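Manport > Packing room > Gallery

The table that changed my mornings

I've been on the packing side at Manport for years, and since August we've had an arm working the crockery table with us. People keep asking what it's like, so I took Myfanwy Landeg's advice and put a couple of pictures up with a few words. It does the fetching and setting down, we do the checking and wrapping, and between us we get through 1,800 pieces on a good day. I used to go home with shoulders like concrete!

The tape was Sanne Postma's idea. She wanted every bit of the table to have a name, so that when the arm stops and one of us goes over to sort it out, we all mean the same spot.

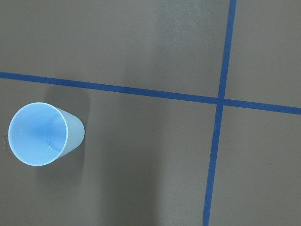
One blue cup, sitting just off the tape.

My job has gone a bit quieter, I'll admit. I used to chat to whoever was opposite me, and now opposite me is a machine, so we've moved our tea breaks to the same time (it took some arguing, but we got there). I'm also the one who sets out the pieces first thing and wipes down at the end. 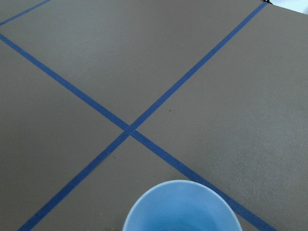 Learning to read the table has been the biggest change for me. I never used to think about where I put a thing down, I just put it down. Now I've got opinions! A bowl as close to a line as that light blue one gets a second look from me, and Sanne laughs and says I've gone fussy. Maybe I have. The new starters get 48 minutes with me on it before they touch anything else, and most of them are better at it than I was.

Contact the packing room | © Manport | Back to top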